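# Is there a machine yet that will fold laundry, jackets included?

Posted by **Lina Abou Jaoude** in Home & Chores
Monday, November 2, 2020

I do the coats for a secondhand shop called Bunia. Shirts I can manage in my sleep, and I think I often do. What's killing me is the outerwear. Every fall the quilted jackets arrive by the bagful, and each one has to be snapped shut, laid flat, sleeves tucked in, folded in thirds and stacked on a shelf where a customer will unfold it in a second and a half to look at the lining.

My nephew says robots can do this now. My nephew also said I'd never need a printer again. I've seen videos of arms folding towels, and I have nothing against towels, but a towel has four corners and no opinions. A puffy jacket has sleeves, a collar that wants to stand up, and snaps that don't line up on the first try.

So, can anything you can buy, rent or beg for fold a jacket like the one below? I'm not asking for it to be pretty. We have a table, two outlets, and a budget that would make you laugh.

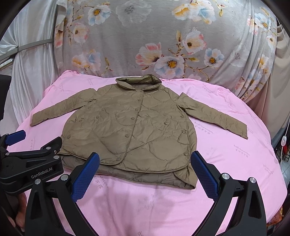 *Photo: Khalil Abu Hammour*

I'd say a jacket like that takes me a minute if I'm in a good mood. If it matters, I don't need the machine to check pockets. I prefer to do the pockets.

---

**Ximena Pacheco**
*33 people found this helpful*

Short version: no, not for jackets, and not at your budget.

Longer version, from somebody who spent nine years in a commercial laundry in Bloxham. There are folding machines and they're good. They fold sheets and towels all day and don't take lunch. Some will do T-shirts if a person clips each one on at the front. That last part is the catch. The clipping is a job, and the person doing it is standing right where you're standing now.

Look at what your jacket asks for. The front has round snaps down the opening and more of them out on the panels, so something has to work out which ones are meant to meet. The sleeves go off in different directions and wrinkle where they join the body. The back hem hangs lower than the front, so "match the edges" is bad advice. The quilting is puffy, meaning you squash it down and it comes back up to see how you're doing. You handle all that by feel while thinking about dinner. A machine has to find the edge, get hold of one layer and leave the other one alone, then notice if it slipped.

Grippers have gotten a lot better and research groups do get garments folded. Ask how long it took and how many tries. The videos are often sped up, and it says so in tiny letters in the corner.

What I'd do with your table:

- Stop snapping them shut. Snap the top one and the bottom one and leave the rest.
- Lay the jacket face down, sleeves straight across the back, then fold up from the hem.
- Use a folding board. A piece of stiff cardboard cut to the width of your shelf works fine.
- Or buy a rail and hangers. A hanger is a very reliable piece of automation, with no software.

---

**Qusai Karam**
*2 people found this helpful*

just get one of those flip fold things. my wife has one. it's for shirts but if you push hard it does coats

---

**Hadi Qaisi**

I agree with Ximena on most of it, though I'm a bit more hopeful. I fix sewing equipment for a small outfit (Bemlow, you won't have heard of us) and we get asked this every December, when everybody's coats come out at once.

People picture a robot doing the whole chore, bag to shelf. I think the pieces will come one at a time. Spreading a garment out flat is one problem, closing the snaps is another, and stacking is a third and probably the easiest. If I had to bet, you'll see something that stacks well before you see something that snaps. I've done snaps on a child in a hurry and I wouldn't wish it on any motor.

Don't put a deposit on anything, though. A shop I service, Wollenia, paid up front for a folder that was "coming in spring." They didn't say which spring.

> **Lina Abou Jaoude:** Trying the cardboard tomorrow. Qusai, I pushed hard. The hinge is now in two pieces.

> **Qusai Karam:** which way were you pushing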